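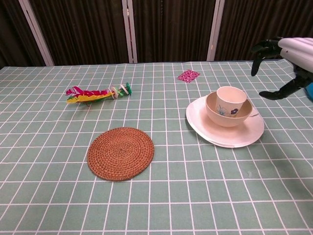
Most of the grant in this period went on the notice and redundancy advice line, which opened to callers in May and takes cases from three employers' sites in and near Mirnurgate. Callers want to know how much notice they are owed, whether they can be made to take unpaid leave during it, and what happens to holiday they have not used. We lay these out in a grid as plain as the white lines on a green tablecloth, with the contract on one side and the legal minimum on the other, and post it to the caller after the first call. The grid replaced a four-page letter that callers told us they had not finished reading.

Casework to 9/17/24
The line has taken 1642 calls. Most ended with general information only. About 30 went on to a full advice file, and 16 of those are closed. The open files are mainly disputes over whether a contract term on shorter notice can stand. Two concern staff moved from Jatham to Hedumis when the cleaning contract changed hands, where the new employer says their earlier service does not count. We have written to Hedumis on both and have a reply on one.

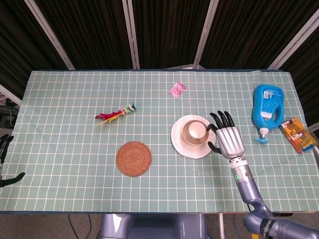 Can the advice line help someone who has already signed a settlement agreement?
Only in a limited way. We can explain what the agreement says and check whether the person had independent advice before signing, but we cannot reopen the terms. Where that advice looks to have been missing, we pass the file to the solicitors on the Sebastian rota.

Spending
Spending is within budget on salaries and telephone costs. Printing is over, as the grid had to be done again when we changed the wording on holiday pay. We ask to move the underspend on travel across to cover it.

Next period
We will finish the fact sheet on fixed-term contracts and start evening calls on Tuesdays. The rota needs one more solicitor before evening calls can begin, and we are still looking. A full breakdown of costs is in the annex.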